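Skuravlow Handheld Collection Kit: Set-up Guide
Section 5. Recording household sorting examples

Revised May 18, 2025

Read this section before you record anything you mean to keep. The sales leaflet says that anyone can gather useful examples in an afternoon. Anyone can gather examples. Whether they are useful depends on the room, the light and how bored the person holding the grip has become.

5.1 Before you start

1. Pick one task and write it down in a single sentence. "Tidy the rubbish" is too vague. "Pick up the can from the lid" will do.
2. Clean the camera window with the dry cloth supplied.
3. Open and close the fingers five times. If they stick, stop and see Section 8.
4. Look at the preview while pointing the grip towards the brightest part of the room. 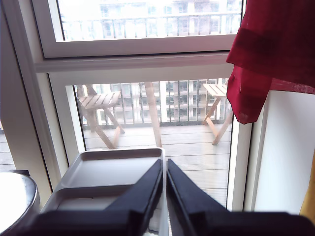
5. Let the exposure settle before you press Record. The automatic setting is slower than the specification suggests, and we would not trust the first second or two of any clip.

Note: The Irnavia software gives each clip a quality score. Treat it with suspicion. It measures sharpness and tracking, and knows nothing about whether the task was done.

5.2 Recording a pick

1. Start with the fingers open and the object in view.
2. Move in at the speed you would use with your bare hand. Slow, careful clips look lovely and teach slow, careful dithering.
3. Close, lift, place, open. Press Stop only after the fingers are clear.
4. Keep your failed attempts. Mark them as failed – do not delete them.

Crushed cans deserve a batch of their own, as no two fold the same way.

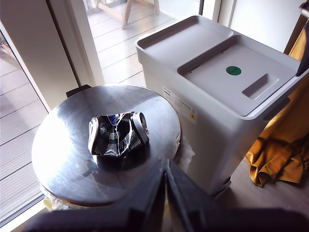 Brodie Kingi disagrees with step 4: "I threw out every failed grab from the Halliday set and the model was no worse for it. Half of them were me sneezing." We have left the step in. One set proves little, and the Halliday flat had only one kind of bin.

5.3 Shiny surfaces

Tracking works by following fixed points in the room, and polished metal supplies false ones. The Landness trial produced 2793 clips, of which 337 had to be dropped for drift, most of them recorded close to steel. Before working over a curved metal top, find something small, flat and strongly coloured nearby and keep it in view. 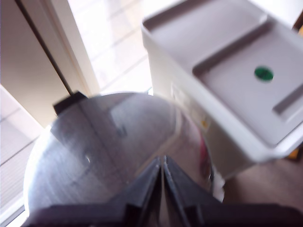 Drift is easy to miss on the preview and easy to spot in the plotted path, so check the path after each batch. A bare white lid gives the tracker little to hold on to. The green dot on this one stays plain to see even with the picture a bit blurred, and a mark like that is worth keeping in view. If your own bin has nothing of the kind, put a paper sticker on it and leave it in the same place until the batch is finished.

Caution: Do not cover metal surfaces with tape or cloth to cure drift. The clips will score well and the model will then meet uncovered metal.

5.4 Gripping an edge or rim

1. Bring one finger down on each side of the wall.
2. Check that both tips are past the rim.
3. Close until you feel contact, then stop squeezing. Thin plastic bends, and the bend is recorded as part of the grip.

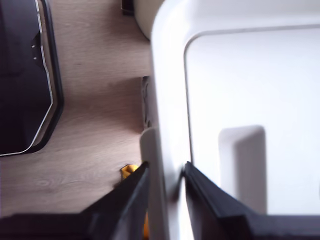 4. Lift straight up by a hand's width before moving sideways.
5. Set the item down and let go fully.

Caution: Keep your free hand out of view. Ruby-Lee Harawira found that 78 of her clips showed a thumb steadying the far side – the software passed the lot.

5.5 How many clips are enough?

We don't know, and we would be wary of any supplier who gives you a figure. Record one batch, train on it, see what goes wrong and record more of that. Upload instructions are in Section 6.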